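Reporter, Religion and Public Life
The Flaltcombe Courier
Full time, in the newsroom, some evenings and most major holy days

Posted Friday, January 19, 2024

The Courier is looking for a reporter to cover religion in Flaltcombe and the towns up the valley. The last person in the job held it for 17 years, filed late for most of them, and left us a desk drawer full of church bulletins, a Rolodex and a half-eaten box of communion wafers that we have been assured were never consecrated. You would inherit all of it except the wafers.

If you picture this beat as a column of bake sales and choir concerts, please read a few back issues. In the past year we have written about a parish that sold its parking lot without telling the people parked on it, a zoning fight over the hours of the call to prayer, a broken-window case at the synagogue on Chávez Street that the police closed too early, and a visiting bishop whose motorcade got lost and had to ask directions at a car wash. There were also bake sales. We covered those too, and got more mail about them than about anything else.

What you'd do

File three or four stories a week, one of them long enough to require a second cup of coffee. Read property records, court filings and diocesan budgets, which are written by people who hope you won't. Sit through public hearings. Answer the phone when a reader calls to say you have confused Methodists with Presbyterians, and run the correction if you have.

You'd also take a turn on general assignment, as everyone here does. We are a small newsroom and the walls between beats are thin. The religion reporter has lately written about school buses, a flood, the hospital and a goat.
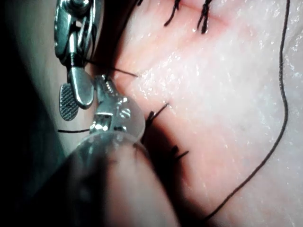
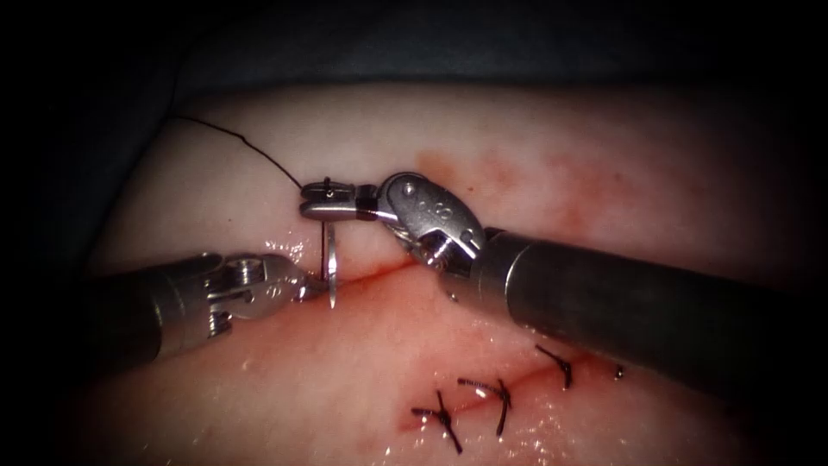 Robotic instruments and stitched tissue; the second picture has the incision.

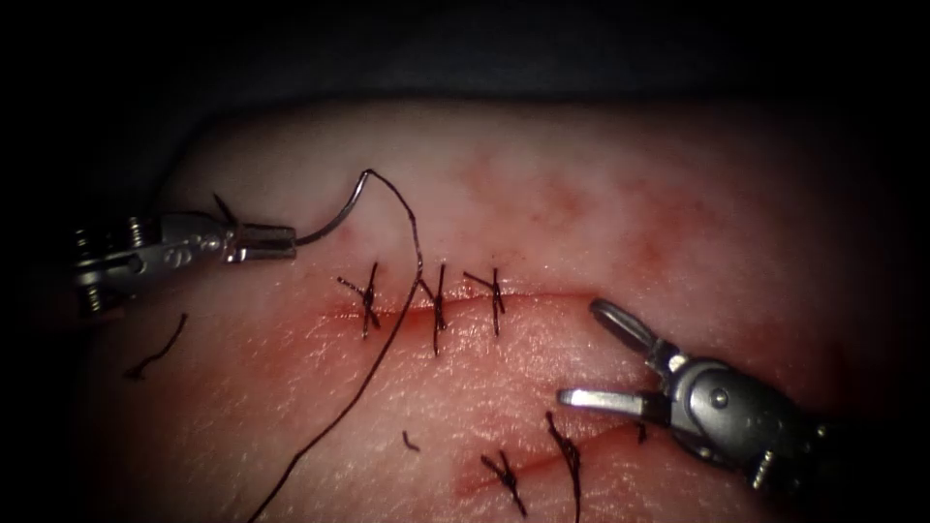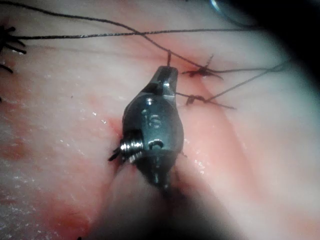

What we'd like you to bring

At least two years of reporting for a daily, a weekly or a decent news site. We care less about what you studied. Our city editor has a degree in forestry and brings it up whenever the printer runs out of paper.

You should be able to walk into a house of worship that isn't yours, or into any at all if none is yours, and be good company for an hour. You don't have to believe anything in particular. We won't ask, and we'd prefer that you didn't tell your sources either – they will guess anyway, usually wrong, and it makes for a livelier interview.

A second language helps a great deal. Spanish would be the most useful. You need a driver's license and a car that can manage the hill road in winter, or a friend with one and a great deal of patience.

We file in a system called Zasto. No prior experience is required, and no prior experience would help. It logs you out when you pause to think, so you will learn to think in another window.

What you'd get

A union salary, health and dental insurance, 18 days of vacation, and a parking space next to the loading dock. Mileage is paid. There is a modest travel budget, which will get you to the state capital comfortably and to Rome only in spirit. You'd have an editor who reads your copy before it runs, something we're told is becoming a luxury.

The job starts in June, once the Ulatetti Fund grant that pays for half of it comes through. The fund has no say in what we cover. It did once send a fruit basket, and we disclosed it.

How to apply

Send a résumé, three published stories and a pitch of no more than 1000 words for a religion story in a place you know well. Please leave out the sentence about how you've always been passionate about storytelling. Tell us who you'd call first and what document you'd ask for.

If one of your clips led to a correction, feel free to include it along with the correction. We like to see how people handle those.

Applications go to Yiran Liang, managing editor, at the newsroom address or by way of the jobs form on this site. We'll invite a few people in for a conversation and a paid tryout day, which will include at least one real deadline and lunch at the diner downstairs. Everyone who applies will hear back within 30 days, including those we turn down. Phone calls are fine after two in the afternoon. Before that we're putting out a newspaper.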